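4. Owner reports of brake judder and their relation to driving habits

4.1 Material

The reports used in this section come from owners of the Vono coupe who agreed to keep a driving diary in the Mumo application. An owner could write a note at any time after a trip, and the application added the length of the trip and the outside temperature. Some 3000 notes were collected in this way. Most of them do not speak about the brakes at all. They speak about the seats, the noise of the rear window, the price of tires and the color of the paint, and we left them out of the analysis.

A note was kept when the owner described a vibration felt during braking, either in the pedal or in the steering wheel. The word "judder" itself is used seldom. Owners write that the car "shakes when it slows down," or that the wheel "trembles at highway speed," and in several cases the same owner used different words for what seems to be the same event. For this reason every note was read in full and the selection was not made by a search for single words. After reading, 300 notes remained.

It should be said that an owner who has paid for a sports car himself does not write as a tester writes. He compares the car with his previous one, and he forgives it more easily in the first months. We did not try to correct for this. We only separated the notes written before the first service from the notes written after it, and we treat the two groups apart where the difference is of importance.

4.2 Reading of the notes

Each note was given a place on a scale from "felt once" to "felt at every braking." The scale has 5 steps. Two readers worked independently, and where they did not agree the note was discussed until a common value was found. Disagreement was most frequent in the middle of the scale, where owners use expressions such as "from time to time" or "when it wants."

The second quantity taken from the note was the kind of driving before the vibration was felt. We distinguished city driving, steady highway driving, mountain roads and track use. Track use is reported mainly by owners who live near the Prarno circuit, which opens to private cars on summer evenings. These owners form a small group, but they write long notes and they often mention the temperature of the wheels after a session, estimated by hand.

Figure 5 (a–c)

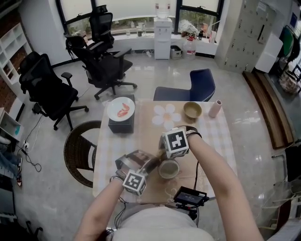
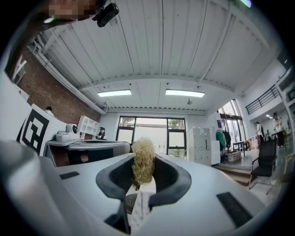
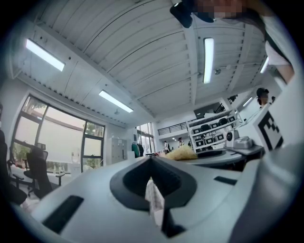 5 min read

Figure 5. Hand-held grippers. (a) Two grippers over a table with a checkered tablecloth; (b) one gripper, with a tan fibrous tuft between its finger pads; (c) one gripper under a corrugated ceiling.

4.3 Results

The vibration is reported most often after mountain roads, and not after track use as we expected before the study. A possible explanation is the way in which the car is stopped afterwards. On the circuit the drivers make a slow lap before they return to the paddock, so the discs lose a part of their heat while the wheels are turning. On a mountain road the driver comes down with the brakes in long and light use, reaches the village and stops at a traffic light with the pedal pressed. The pad then stays on one place of a hot disc. Owners describe exactly this sequence in many notes, without knowing that it could be of interest to anybody.

City driving gives few reports. When they appear they are usually from the first days after a period in which the car was parked outside, and the vibration is gone in the same week. We suppose that here the cause is a thin layer of rust on the disc surface, and we do not count these cases as judder in the strict sense. They are kept in the tables for completeness.

The highway group is the most difficult to interpret. The steering wheel of the Vono coupe transmits also the vibration of a badly balanced wheel, and an owner cannot always separate one from the other. In the notes written after the first service the highway reports become fewer, and it is known that the service includes a check of the wheel balance. This supports the view that a part of the reports has nothing to do with the brakes.

4.4 Comparison with workshop measurements

A number of owners had their cars examined at the Borkowska workshop in August. The thickness of the front discs was measured at several points along the circumference, with the disc on the car, and the runout was measured with a dial gauge. The mechanics did not see the notes before the measurement.

Cars with a high value on our scale had on average a larger variation of thickness, and the relation with runout was weaker. This is in agreement with the general opinion among mechanics that a "warped disc" is in most cases an uneven disc – the material is deposited or worn, and the shape itself stays nearly straight. For the owner the difference is without meaning as long as the wheel trembles, but it changes the repair. New discs were ordered for several cars where a careful bedding of the pads would probably have been sufficient.

There were also cars with clear variation of thickness whose owners never reported a vibration. These owners drive shorter distances and brake more gently, according to the trip data. Whether they do not feel the vibration or do not find it worth a note cannot be decided from our material, and a short questionnaire for this group is in preparation.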